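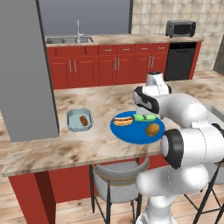

STAKOW, Aug 11, 2021 -- Can a machine clear the kitchen island after lunch? Some days, yes! Grinine, the home robotics lab founded by Emese Pintér and Sándor Gál, today released the first full results from Filik, its simulated kitchen for testing household chores, and the team is delighted with them, gaps and all.

Filik puts a white robot arm at a kitchen island and asks it to deal with ordinary things: a plate with a hot dog and a bun on it, a container to move food into, a long green object, something like a cucumber, lying near the rim. The counters, the red cabinets and the sink are all computer-rendered, so a dropped sausage costs nothing and the same lunch can be set out again in a moment.

In this round the arm made 900 attempts at moving one item of food from a plate to a container. It finished 539 of them with the food where it was supposed to be. In another 157 it got hold of the item and then let go too early, usually over the countertop. The rest ended without a usable grip.

"I grew up in a house where somebody was always clearing the table, so I may be more excited about this than is reasonable," said Pintér. "When we started in January the arm pushed the food off the plate and onto the floor, over and over. Now it goes in from above, it waits, it closes, and a lot of the time you get your hot dog back in one piece."

Long, firm shapes are the easiest so far. Round buns are harder, and a bun with a filling is harder again, because a grip that holds the bread can let the middle slide out. The lab's simulated bread is also stiffer than most bread you would buy, and Gál's group is working on a softer version for the next release.

So are robots ready for your kitchen? Manuela Fiore, who runs testing for Grinine, would not go that far. "It does one chore, in one kitchen, and it takes its time," she said. "Ask it to wipe the plate afterward and it has no idea what you mean. I still think it's wonderful to watch."

The next round adds eight new chores, among them loading a dishwasher and putting a plate in the sink. Josué Cordeiro will lead that work together with Gladys Mosquera of Betancur, a maker of kitchen equipment that is lending the project its measurements for racks and trays.

The results, including every failed attempt, are free to read, and other labs are welcome to run their own arms through the same lunch.

Press contact: Manuela Fiore, Grinine, Stakow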